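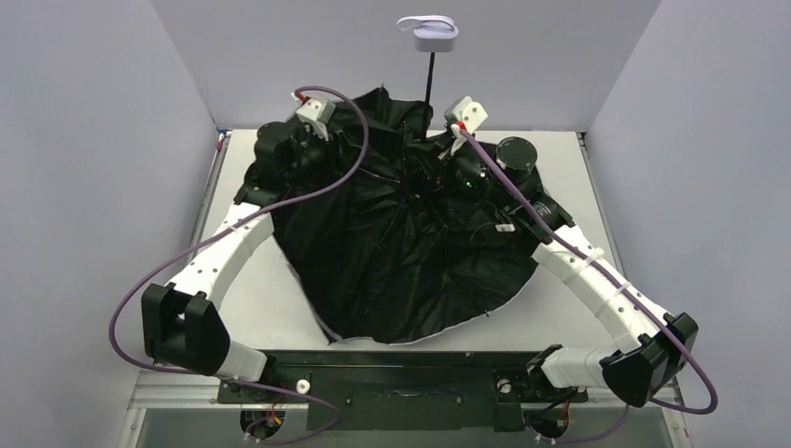 One reader wrote in to say that the results table is fine as far as it goes, but it never explains why the same arm scores so differently with two sets of fingers, and could we please cover that before anything else. We have moved that question to the top.

Westero Bench > Grippers > Comparison FAQ

Last updated: February

Why does one arm get two different scores?

The arm is only part of the result. Each score belongs to a pairing of arm, gripper and controller settings. With the Clarkum fingers, our arms completed 29 of 36 cloth trials. With the Hakim fingers, the same arms completed 18 of 36. The Hakim fingers have a narrower tip and a smoother pad, and thin nylon slid out of them when both arms pulled at once.

Which grippers did you compare?

Two: the Clarkum bracket gripper and the Hakim narrow gripper. Both bolt to the same wrist plate. A third, from Korilton, arrived with the wrong hole pattern and has not been tested yet.

Why use an umbrella as a test object?

It has fabric, ribs and a stiff shaft in one object, so a gripper that does well on towels can still do badly on it. The canopy folds in a different way each time it is put down. A black one is also hard for cameras, as the creases show up mostly as shiny lines and the rest reads as one dark patch.

Do both arms have to be the same?

For this comparison, yes. They are mounted on one base plate at the near edge of the table, facing the same way. If you mix arm types, keep the results separate from ours.

Where should the arms grip?

We start on the upper part of the canopy, with one gripper on each side of the shaft. Gripping near the handle gave better numbers but told us very little about the fingers, so those trials are not in the table.

What happens when a wrist gets buried in the fabric?

It happens often with a half-closed umbrella. We let the trial go on unless the motor current passes the limit. If it does, the controller opens the gripper and the trial is marked as failed. Do not pull the fabric free by hand and continue.

How much slack should the gripper cable have?

More than you would think. Move the arm through its full reach by hand with the power off and check that the cable never goes tight. We leave a large loop on the outside of each arm and use cable ties along the link. Our first setup had short cables, and we lost 16 trials to a connector that worked loose at the gripper end.

Which camera position did you use?

A fixed one, looking at the whole tabletop. We tried a wrist camera as well, but it spent most of each trial looking into the folds. The wrist camera results are on the cameras page.

Do the walls matter?

They help. Plain pale walls on the left, right and back keep the background the same from run to run. Any flat light color should work - just avoid anything glossy.

Can I use a different controller?

Yes, if it can run both arms from one clock. We tried the Westero controller at two speeds and kept the slower one for all published trials. At the higher speed the two arms drifted out of step by the end of a long pull.

Can I send in my own results?

Yes. Include the gripper model, pad material, controller speed and total number of trials, with failures listed separately. Results without a failure count are not added to the table.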